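Clisa to supply brushed cotton flannel to Coranbridge blanket works

Wednesday, September 22, 2010

Textile finishing company Clisa has signed a supply agreement with the Coranbridge blanket works covering brushed cotton flannel in plain, striped and checked weaves. Deliveries begin in February and the agreement runs for three years.

Under the agreement Clisa will weave, raise and shrink the fabric at its Heludholm mill and deliver it on the roll. Coranbridge will cut, hem and pack. Until now Coranbridge has bought unraised cloth from several weavers and sent it out for brushing, with the result that pile height and width have varied between batches.

The fabric will be supplied in two weights. The lighter cloth, at 125 grams per square metre, is intended for sheets and pillowcases. The heavier cloth is intended for throws and shirts and will be raised on both faces. Both are made from ring-spun cotton yarn, dyed before weaving where the pattern is a check or stripe. Plain shades are dyed in the piece.

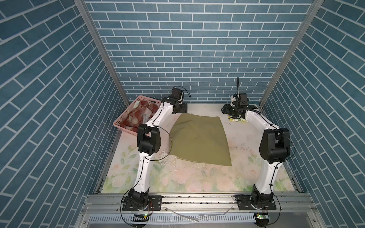

Raising is carried out on a line installed at Heludholm last year under the project name Lencho. The line draws the cloth over rollers covered in fine bent wire, which lift fibre ends from the weft yarn. Earlier equipment at the mill ran at a single roller speed. On the Lencho line the roller speed is set separately for each pass, so the first passes can be kept light and the weft is weakened less.

"Flannel fails in the weft first," said Koen Leemans, production manager at Clisa. "If too much fibre is pulled out in the early passes, the cloth feels good in the shop and tears at the fold after a winter. We now stop raising when the strength reading drops to 80 per cent of the loomstate figure."

After raising, the cloth is cropped to an even pile and passed through a compressive shrinking unit. Finished rolls are held for a day before measuring, and a sample from each roll is washed and tumble dried. Rolls which shrink by more than the agreed limit are run again or sold as seconds. In the trial period 98 rolls were tested in this way and two were rejected.
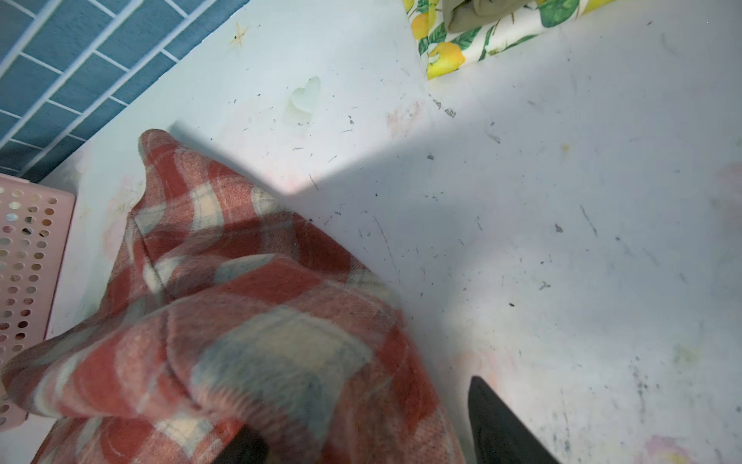 Plaid flannel in rust red, cream and pale greyish blue.

Checked cloth accounts for 41 of the patterns in the opening range. Hye-jin Ji, head of design at Coranbridge, said the number of yarn shades had been kept low so that repeat orders could be woven from stock yarn.

"Customers who buy one pillowcase often come back for a second a year later, and they expect it to match," she said. "Dye lots will be recorded against each roll number and printed on the care label."

Washing instructions are unchanged. Both weights may be machine washed at 40 degrees. Fabric softener is not recommended, as it flattens the pile and slows drying.

Swatch cards for trade customers will be sent out on request. Prices for the heavier cloth have not yet been set.

Trade enquiries: Lotte Martens, Clisa sales office, Heludholm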